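To: shopfloor-automation list
Subject: Re: Re: produce picking, are we there yet?

On Wednesday, the Malero list member wrote:

> Our manager has seen the Nirkidov clips and wants to know
> if a robot could do the click-and-collect baskets by spring.
> I said loose veg is the hard bit. Is that still true, or am I
> out of date?

Still true, in my view. Packets and tins are close to solved if the shelf is tidy. Loose veg in an open bin is another matter. The items overlap, no two are the same shape, and the gripper hides the one it is going for at the moment you most need to see it.

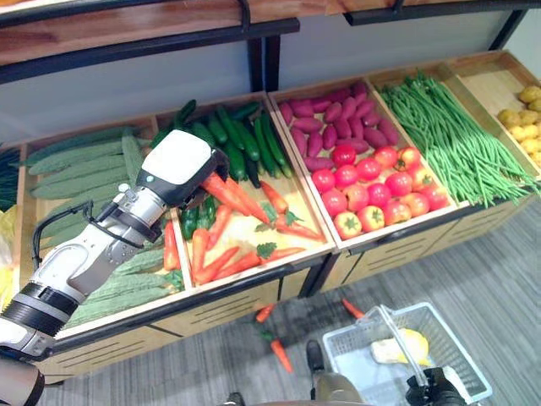 Arm in the carrot bin, other hand on the basket handle. Three carrots on the carpet.

Our own figures at Mridha, from 50 attempts on carrots with the Vaso planner: 19 ended with exactly one carrot in the basket. In 6 the gripper closed on nothing. Most of the rest were double picks or drops. Tomatoes we have not tried in any number. Long beans we left out altogether, as the planner treats a bundle as one solid object.

Holding the basket with the second arm helps with reach but costs you time. Each change of grip on the handle moves the basket, and the drop point has to be worked out again. Putting it down on a fixed surface removes that problem and adds a walk for every item. We measured up to 2 minutes per item that way, with the walk included.
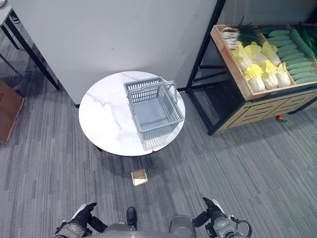

Basket on the round table, handles up. Cabbage and cucumber display to the right.

Note that the cucumbers are in neat parallel rows. I would expect better results there than on a heap, and I would not quote them to your manager as if they were the same task.

One question back: does your Malero site weigh the basket after each pick? A load cell would catch double picks far more cheaply than another camera.

Regards,
Mridha test bench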